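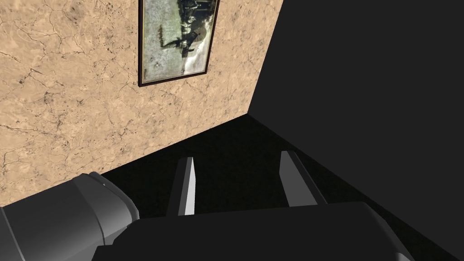

Tan wall with the dark veining, render. Dark thin frame near the top.

Saturday, July, 7:40 in the morning

Coffee in hand and the shop to myself, so I'm writing up the plaster panels before I forget what I did to which one. Tanveer, if you're reading this before I've talked to you, the left-hand rack is mine and please don't lean anything on it!

Quick recap for whoever wasn't in on Thursday's phone call. The Trotby job wants a polished lime finish in the entry hall, warm sand color, with veins. Last month's samples came back with a sticky note saying "too tidy," which stung a bit (I'd spent ages on those), but looking at them again I kind of agree. My veins all ran the same direction and they were all the same width. They looked like a road map.

So, new batch. Same base coat as before, two thin passes, second one on while the first still took a thumbprint. For color I went with the raw sienna plus a tiny pinch of burnt umber. Batch 31 got too much umber and went the color of a paper bag. Batch 32 is better. I weighed out 54 grams of pigment for the full bucket and wrote it on the lid, because last time I wrote it on my hand and then washed my hands.

Veins: tried three ways.

Feather, wet on wet. Pretty, but it bleeds if you so much as look at it. I'd use it for the faint background stuff and leave it there.

Scratch and fill. Cut the line with the corner of the small trowel, let it sit over lunch, pack it with the dark mix, scrape flush. Much crisper. I got a good split in one of them where the trowel skipped, and now I'm trying to make it skip on purpose, without much luck.

Thread. Farooqui swears by this one – you lay a dark thread in the wet coat and pull it out sideways. I got one nice line and four messes. It might be the thread (I used what was in the drawer). Will try a thicker one before I give up on it.

For the speckles I just flicked a toothbrush. Stand back farther than you think. My glasses are still spotted.

Sanding went 220, then 400, then the steel trowel for the shine. On panel two I burnished too early and pulled a patch about the size of my palm right off, so that one is now a test panel for wax. The Clirkance wax goes on easier than the old stuff but it yellows the lighter patches more than I'd like. Tanveer thinks it'll settle down in a week. We'll see.

Also, the Grorkstead invoice is $1259 and I still think they charged us twice for the lime putty. Somebody please check the delivery slips in the blue folder before we pay it.

To do:
Thicker thread
Ask Trotby whether the hall gets afternoon sun
New toothbrush
Re-cut the corner on panel four, I dinged it carrying it in

Stopping there, the second coat on panel five is ready for me.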